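Laundry and Linen Assistant (part-time)
Stillevley Outdoor Centre

Posted in: Vacancies
Hours: 20 per week, term time and June to August
Reports to: Domestic Services Manager

Stillevley is a residential outdoor centre with beds for 115 guests. We are looking for a laundry and linen assistant to join the domestic team before the summer groups start.

What the job involves

Sorting, washing, drying and folding bed linen and towels
Making up linen packs for each dormitory before groups arrive
Checking stock and reporting torn or stained items
Keeping the laundry room clean and the lint filters clear
Helping with bed changes on Friday, our main changeover day

In a full week the laundry handles 300 sheets. The work is on your feet and includes lifting and pushing loaded trolleys.
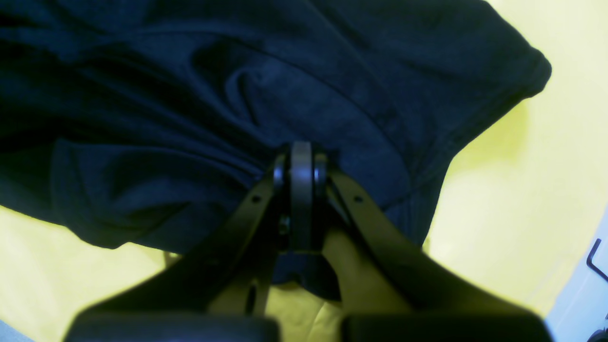 Staff clothing also comes through the laundry, and it is kept apart from guest linen at all times. You will wash it, check it for wear and return it to the right shelf. Dark cotton things like the navy one in the photo go in a cool wash with other darks. They come to you crumpled and need shaking out and folding before they go back.

Experience in a hotel, care home or school laundry is useful but we will train the right person. You must be 18 or over. A DBS check is required and we pay for it.

Pay is £1,075 per month. Meals are free on shift and there is parking on site. The Volow bus stops at the main gate.

To apply, send a CV and a short covering letter (no more than 500 words) to the centre office. Interviews will be held at Stillevley.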